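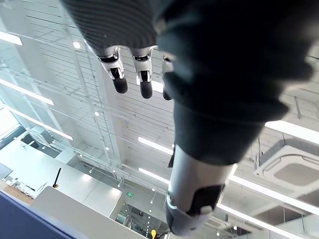
Abb. 2: Blick von unten auf die Hand mit drei sichtbaren Fingern, rechts unscharf der Arm mit dunkler Stoffhülle.

4.2 Was die Handgelenkkamera uns beigebracht hat

Als wir im Mai mit dem Projektkurs angefangen haben, wollte ich die Kamera am Handgelenk ehrlich gesagt gar nicht haben. Noch ein Kabel, noch ein Treiber, und Kwadwo Ofori hatte gerade erst den Nullpunkt der Gelenke halbwegs im Griff. Helmut Fröhlich, der den Kurs betreut, hat dann aber darauf bestanden, dass wir wenigstens eine Messreihe damit fahren — und inzwischen ist es der Teil der Arbeit, über den ich am liebsten rede (wer in der Mensa neben mir sitzt, weiß das leider).

Insgesamt haben wir für diesen Abschnitt 728 Sequenzen aufgenommen, alle mit derselben Greifpose als Startpunkt. Davon waren 285 für die Auswertung der Fingerstellung brauchbar. Das klingt nach einer miesen Quote, und beim ersten Durchzählen war ich auch ziemlich enttäuscht! Attila Farkas hat dann die aussortierten Sequenzen noch einmal durchgesehen und nach Ursachen sortiert, und der größte Haufen war mit Abstand die Verdeckung. Abb. 2 zeigt ganz gut, womit wir es zu tun haben: Zwei Finger sind frei zu sehen, der rechte verschwindet zum Teil hinter etwas Dunklem, und übrig bleiben von ihm ein silbernes Gelenk und die schwarze Spitze. Unser Verfahren braucht aber pro Finger mindestens zwei Stützpunkte, sonst rät es, und es rät schlecht.

Der zweite Haufen war das Licht. Wir hatten die Schwellwerte in der Werkstatt eingestellt, wo es eher schummrig ist, und dann kam der Umzug in den großen Raum mit der weißen Lamellendecke und den langen Leuchten. Vor so einem Hintergrund heben sich die schwarzen Fingerspitzen wunderbar ab, die silberweißen Segmente dagegen überhaupt nicht. Csaba Lengyel hat einen ganzen Nachmittag an der Belichtung gedreht, und am Ende haben wir das gemacht, was man vermutlich gleich hätte machen sollen: Die Segmentkanten fliegen raus, und das Verfahren sucht nur noch nach den Spitzen und den kleinen schwarzen Akzenten an den Gelenken. Die Leuchten selbst haben uns übrigens auch Ärger gemacht. Ein heller, gerader Streifen mit klarer Kante sieht für einen simplen Liniendetektor eben fast so aus wie ein Metallfinger, und in 17 Sequenzen hat die Software tatsächlich eine Lampe verfolgt, sehr stabil sogar.

Zur Auswertung haben wir Brirnon benutzt, das kleine Skriptpaket, das der Vorgängerkurs hinterlassen hat. Die Dokumentation ist, sagen wir, knapp. Tamás Fodor hat den Teil für die Gelenkwinkel neu geschrieben und dabei einen Vorzeichenfehler gefunden, der alle Winkel des linken Fingers gespiegelt hat. Alle Zahlen in diesem Abschnitt stammen aus der korrigierten Fassung, die älteren Kurven im Zwischenbericht bitte nicht mehr verwenden.

Eine Sache würde ich beim nächsten Mal anders angehen, nämlich die Stoffhülle am Arm. Sie wirft Falten, und je nach Stellung ragt sie so weit vor die Kamera, dass die rechte Bildhälfte für uns verloren ist. Wir haben überlegt, sie enger zu binden oder den betroffenen Bereich einfach fest zu maskieren. Die Maske ist bequemer und steckt jetzt auch im Code, nur passt sie nicht zu jeder Armstellung, und wenn der Arm weit ausschwenkt, schneidet sie Dinge weg, die man gut hätte gebrauchen können. Eine Maske, die aus den Gelenkwinkeln berechnet wird, steht bei Csaba auf der Liste (ziemlich weit oben, hat er versprochen).

Wie sich die verbliebenen Sequenzen auf die einzelnen Greifposen verteilen und was das für den Vergleich mit der fest montierten Kamera bedeutet, folgt in Abschnitt 4.3.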